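The Long Road to a Microwave Door

Ostap Tkachenko has been building a robot arm in his half of the Ladow workshop since March. He would like it to heat his soup. 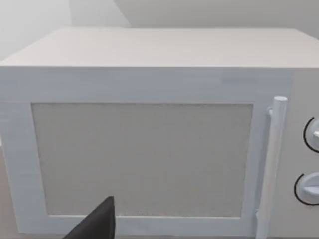
Why begin in simulation when the arm is already bolted to a bench? A bad move in software costs a few seconds, and a bad move on the bench costs a gearbox, which Tkachenko learned by buying two of them.

"The first one I blamed on the supplier," he says. "The second one I had to blame on a guy with my name and my shoes."

The arm is called Kekham, after a street he used to live on. Its base came out of a scrapped label machine and the rest was machined, printed or begged from other people at the shop. He keeps a spreadsheet of what it has cost him, and the total stood at $2,340 when we talked. His wife has been shown a different tab.

Doors, he says, are where his confidence went. Picking up a block is one decision. A door is a long argument with a hinge, and the hinge always knows where it wants to go.

"You grab a bar handle and pull straight back, and for the first inch you're a genius," he says. "Then the door starts swinging and your hand is still going straight. Something has to give. In the simulator it's the physics. The door shakes like a wet dog and then it's on the other side of the wall."

He fixed that one by letting the wrist go soft once the fingers have closed, so the door can steer a little. It took 345 runs before he stopped watching each one with his hand over his mouth. On his last full batch, 71 percent ended with the door open far enough to count. He decides what counts, he admits, and he has been known to be generous late at night.

The simulated kitchen is plain, all white and pale gray, and he has no plans to decorate. I asked about the dials on the oven. He sighed.

"Knobs are next year. A knob is a door that goes around. I'm not emotionally ready for knobs."

His bench neighbor, a clock repairer named Vukčević, has offered to press the buttons on the real microwave for him – free of charge, for life. Tkachenko says he is considering it.

The control code runs on a used desktop with a Sedier sticker on the side, which he refuses to peel off in case it's structural. He plans to run 2,000 more tries with the handle moved a bit each time before he lets the real arm near a real door. The soup, for now, gets heated by hand.

"I've had it cold, too," he says. "It's fine cold."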